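PRESS RELEASE

**Candale presents the Prolleck writing wall for classrooms and shared workrooms**

Imhof, Mar 17, 2026. Candale, maker of furniture for schools and workshops, today announces the Prolleck, a wide whiteboard that stands on its own base of panels and storage. The product can be ordered now by schools, libraries, training rooms and small companies. First deliveries leave the Imhof works next month.

The Prolleck was developed after a long period of visits to customers. During these visits our team asked teachers and workshop leaders what disturbs them when they write on a board. Many of the answers were about very small matters. The marker is not where it should be. The tray is too short, so the pens are all collected at one end. The board shines under the ceiling lamps, and people at the side of the room must move their chair in order to read.

"We had expected to talk about size and price," says Dexter Gallagher, head of product at Candale. "Instead we talked for one whole afternoon about where to put down a pen. I came home with many pages of notes on this subject, and most of them we have used."

The writing surface has a magnetic steel core and may be used with all common dry-wipe markers. Along its lower edge runs a metal ledge over the full width, so that a person can put down the marker wherever he or she is standing. Under the ledge begins the base, which the customer puts together from different panels: closed panels, fabric panels and pegboard. 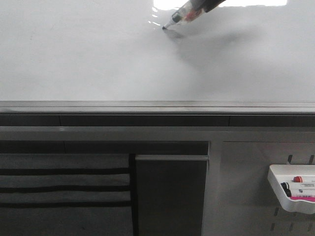

Holders, hooks and small shelves are fixed in the slots of the pegboard without any tools. They can be moved by hand when the room gets a new use. In a primary school, for example, the marker holders may be placed low, where children reach them. In a training room the same positions can be given to cables, cloths or remote controls. Fabric panels are offered in plain and striped designs and help to make a loud room somewhat quieter.

Before the start of sales, the Prolleck was tested for one school year in 47 rooms in the Wostell district. The users kept a simple diary, in which they wrote what was good and what was not. Following their remarks, Candale has changed the shape of the marker holder, which is now deeper, and has made the ledge easier to wipe clean. The feet have also been changed, as the first version did not stand well on old wooden floors.

The question of reflection was studied during the same test. Candale would like to be open with its customers on this point: every smooth board will give back some light if a strong lamp is directly in front of it. With each order the customer therefore receives a short guide on where to place the board in relation to windows and lamps. The guide was written together with teachers from the test rooms and contains drawings of typical rooms.

**Prices and delivery**

The Prolleck in the standard width costs 854 euros, including the ledge, the base with three panels and one marker holder. Additional holders and panels are sold separately. Schools which order before the end of November receive a set of 100 markers in mixed colours with their first order. Almost 300 boards have already been reserved by existing customers, and these reservations will be served first.

All panels can be replaced one by one. Spare parts will be kept in stock at Imhof for the whole time in which the product is sold, and for ten years afterwards.

**About Candale**

Candale is a family company with its seat in Imhof. It produces boards, tables and storage for places where people learn and work together. All metal parts are cut and painted in the company's own works.

**Contact for the press**

Dexter Gallagher, Candale, Imhof
Fabric samples and a printed price list will be sent on request.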